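I finally tackled the white laundry. Nearly 80 pieces had been sitting clean in two Prelell tote bags since we got back from the lake, and I'd been dressing out of them like a raccoon. So one evening in May 2022 I put on a long podcast, poured some iced tea and started folding.

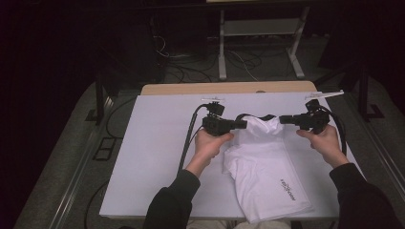
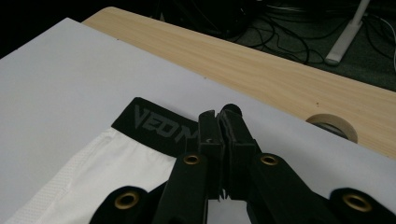
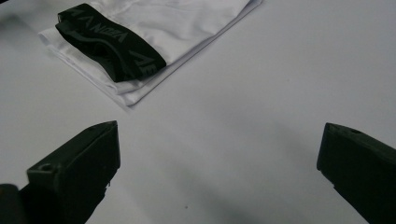 My trouble with whites is that they all look alike once they're in a stack. I used to fold everything into the same neat little square, and then I'd pull out 4 wrong things before I found the right one! Now I let the fold do the sorting. Anything with a black waistband, like the white pair in the last picture, gets folded so the band stays on the outside, and I can spot it the second I open the drawer. T-shirts go in thirds and stand up on edge. Socks I just throw in a box - I've made my peace with that.

The drawer dividers are from Kuvine and they're okay, a bit flimsy at the corners. I still want a taller set for the bottom drawer, but that can wait until July. The sheets are next, and I can't do fitted ones to save my life, so if you have a trick please leave it in the comments!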